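Gendard Calligraphy Table Set

Print this page | E-mail this page

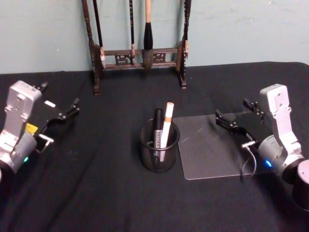
Carla Mansour

The Gendard set is supplied to schools, libraries and adult learning centres that teach brush lettering and require a fixed writing place which can be laid out in the same way for every class. It comprises a black table cloth, a brush rack in dark wood, a black mesh pen cup and a square sheet of clear plastic. Three brushes hang from the rack in the arrangement shown. Markers may be kept in the cup and are ordered separately.

The rack is intended to stand at the back of the table, against the wall, where the brushes remain within reach of a seated writer and clear of the sleeve. Brushes should be rinsed in cold water, pressed gently with a cloth and hung with the hair pointing downwards. They should not be stored upright in the cup, as water will run back into the handle and loosen the hair.

The plastic sheet is laid flat on the cloth. Practice paper may be placed on top of it, or a printed model may be slid underneath and followed in marker. Ink should be wiped from the sheet before it dries. Scouring pads and spirit cleaners will dull the surface and must not be used. The sheet may be turned over when one side has become worn.

The cloth is cut to cover the full working surface of a standard Poveck table. Purchasers with tables of another make are asked to state the length and width when ordering. Black has been retained as the standard colour, and a plain undyed cloth can be supplied on request for groups of 11 tables or more. Cloths should be washed separately on the first two occasions.

Ordering

Complete set, catalogue number 306. Replacement sheet, catalogue number 62. The rack and the cup may also be ordered singly. Brushes are sold in threes and are available in soft, mixed and stiff hair. Institutions should quote their Rukeck account number on all correspondence.

Orders received before the end of November will be delivered in December. Sets are sent from the Garrido warehouse in one carton, with the rack in two parts and the screws in a paper envelope. Any damage should be reported within seven days of delivery and the carton kept for inspection.

Page last revised September 20, 2020

Print this page | E-mail this page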